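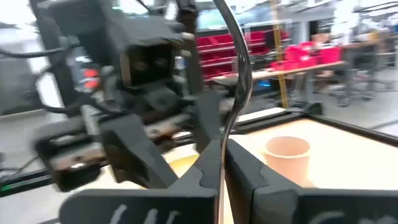 Setting a Tusby tray

1. Wipe the tray and put it on a flat table, clear of the edge.
2. Put the bowl down first, then stand the cup behind it.
3. Lay the fork in front of the bowl, handle to the left.
4. Lay the spoon below the fork, facing the same way.
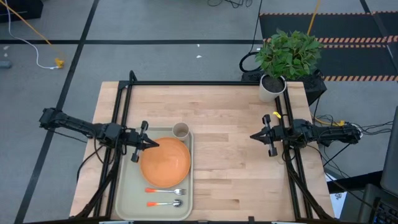 Tray 2699 with bowl, cup, fork and spoon.

Note: Cutlery colours may vary.

Caution: Don't carry the tray with a full cup. Hand wash in warm water, 30 degrees at most.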